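3. Taking the towers apart

3.1 The machines and where they came from

The desktop towers in this study came to us through Dikerora, a reuse shop that takes in office computers when firms replace them. We asked for one type of case only, a mid-size tower with plastic drive carriers, and we were given 60 of them over the winter, the last pallet arriving in January. They are wonderful objects to study. A tower like this was built to be opened by an office worker with no training, and many of the choices that made it easy to service also make it easy to take apart for good.

Each tower was laid on its side on the slotted table, with the open side up, and worked on in that position from start to finish. We tried standing the first few upright, as a repair shop might, but small parts kept dropping into the bottom of the case and the cables fell across the parts we wanted to reach. Laying the case down fixed both problems at once. Figure 2 gives the working position.

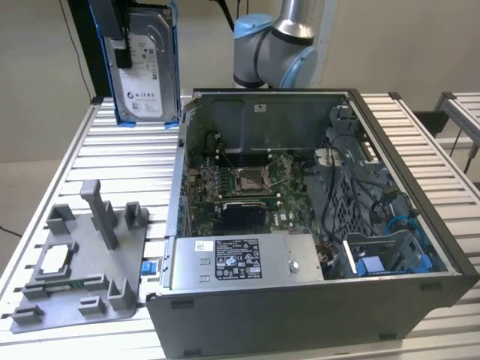 Figure 2. Open tower on its side on the work table, with the green motherboard at the center and the power supply in front of it. The CPU socket is empty. A hard drive in its blue caddy stands behind the case.

Dikerora pulls the processors before the machines leave its own store, so the socket is not part of our parts list. The rest of the list follows the order in which a person with a free hand would naturally go: drives, loose cables, drive cage, memory (where any was left), expansion cards, power supply, and last of all the board. Efa Samuel, who had stripped office machines for years before joining us, wrote the first version of this order from memory on the back of a packing slip, and we changed very little of it.

3.2 Drives and their carriers

The 3.5-inch hard drive is the part reuse shops care about most. It has to be accounted for, wiped or destroyed, and logged by its serial number, and none of that can begin until it is out of the case. In the towers we studied, the drive sits in a blue plastic carrier that flexes a little at the sides. Squeeze the two sides, pull, and the drive and carrier come away together without a screwdriver. It is a lovely piece of everyday design, and we grew very fond of it.

The carrier also gives the drive a kind of handle. Bare drives have smooth metal sides and an exposed circuit board underneath, and people new to the work tend to pinch them there. With the carrier on, hands go to the plastic. We therefore kept drive and carrier together until the label had been read and the serial number entered, and only then split them. 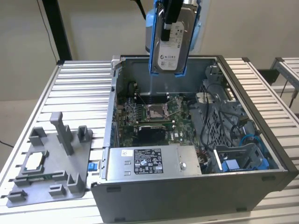

Color turned out to matter as well. The maker used blue for the things a user is meant to touch, such as carriers and release tabs, against a mostly gray and black interior. Chepkoech Kinyua and Nerys Ellis, who coded the session notes separately, both marked "looks for blue first" as a habit that newcomers picked up within their first 3 towers. We had not told anyone to do this. It spread at the table by itself, and by the end people were using "the blue bits" as a working term for anything that should come loose by hand.

3.3 Cables, cage and power supply

Cables took more time than any other group of parts. The data cables unplug easily, but the power leads are routed through and behind the drive cage, and a lead pulled too early catches on the plastic. Our rule became: free both ends, then move the cage, then lift the bundle as one piece. Prys Rosser suggested leaving the bundle attached to the power supply and taking the two out together – a small change that cut the number of dropped connectors and made sorting much more pleasant.
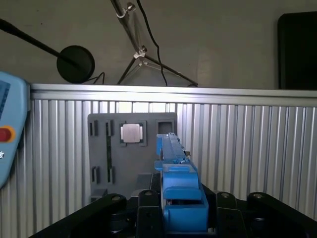 Carriers deserve a note of their own at the sorting stage. Once separated from their drives they pile up quickly, and most shops throw them in with mixed plastic. We kept ours. After the last tower we had two full crates, and Zolline, a parts dealer, was glad to take them, as a tower with no carrier is hard to sell on even when everything else in it works. In total we logged 994 separate parts, not counting screws, and the carriers were among the few that went straight back into use with nothing more than a wipe.

The boards went to Eynon for further sorting and are outside the scope of this paper. Power supplies were held back for the load tests in Section 4.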